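27 February 2024

# Pre-run checklist with comments: Fevel grasp study, sim side

I fill this in before every big batch on the Wedurero cluster, and I write my grumbles under each line so future me knows what I was thinking. Batch today is 2,000 rollouts per policy, 2 policies, wrist view only. The question is still the one from the Holturmont draft: does a policy trained with the randomized wrist view hold up when the background gives it nothing to lean on?

## Config and seeds

- [x] **Seed list matches the one in the draft.** Yes! Checked it line by line this time, because in September I ran a whole batch on the old list and had to toss it.
- [x] **Both policies load from frozen checkpoints.** Loaded fine. The baseline still prints that deprecation warning about the action wrapper (harmless, I looked into it, please don't spend an afternoon on it like I did).
- [x] **Action limits identical for both.** They are now. The randomized policy had a slightly looser cap on closing speed, left over from a tuning run, and I've put it back to the shared value.
- [ ] **Xue logger writing to the new folder.** Not yet. It writes, but to the old folder. I can move the files by hand afterward, so I'm not holding the batch for it – but this box stays open.

## Physics

- [x] **Finger collision shapes on.** On for both fingers. I dropped a test cube through the gap and then onto a fingertip, and the contact events showed up where they should.
- [x] **Friction values from the table, not the defaults.** Good. Still wish the table lived in the same repo as everything else.
- [x] **Timestep fixed.** Fixed, and no drift in the 8 warm-up episodes.
- [ ] **Gripper opens fully at reset.** Marked as a partial pass. The commanded width is right in all the warm-ups, but the settle time is longer than I'd like, and I want to see it in the logs from the full batch before I tick it.

## Wrist view

- [x] **Background check with the world unloaded.** My favorite check, honest! I strip out the table and the objects and render the gripper alone, so anything left over from an earlier setup has no place to hide. Plain dark gray behind the fingers, no leftover props. Pass.
- [x] **Fingers in view, jaws open, nothing between them.** Pass. The left finger looks narrower than the right one and its inner face is a darker gray, so I'm noting both for whoever compares this with the next render. I haven't touched the light for this batch and I don't plan to. 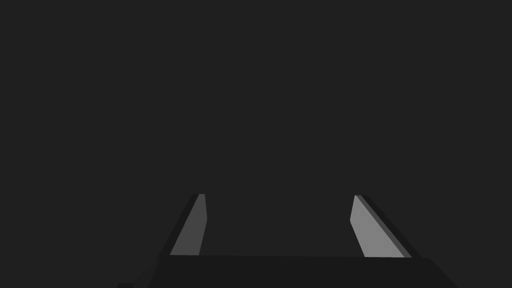 *Wrist view, world unloaded. Jaws open, no object.*

- [x] **World reloads cleanly afterward.** Yes, table and objects came back in the right spots. (Reload first, then start the batch. I've done it the other way and got a lot of very confident grasps at nothing.)
- [ ] **Randomized backgrounds logged per episode.** Half done. The color gets saved, the texture name doesn't. I need that name for the breakdown in the results section, so this one has to be fixed before I launch.

## Result sanity

- [x] **Baseline reproduces on its own training view.** 98 percent success on the short validation set, same as the last time I ran it. Happy with that.
- [x] **Success rule is lift and hold, not just touch.** Confirmed in the scoring script. Touch-only made both policies look great and told me very little.
- [ ] **Failure clips saved.** Turned on, but I haven't opened one yet. Will do after the first chunk finishes.

**Status:** hold until the texture names are logged. After that I rerun the warm-ups, check the reset width one more time, and start the baseline first.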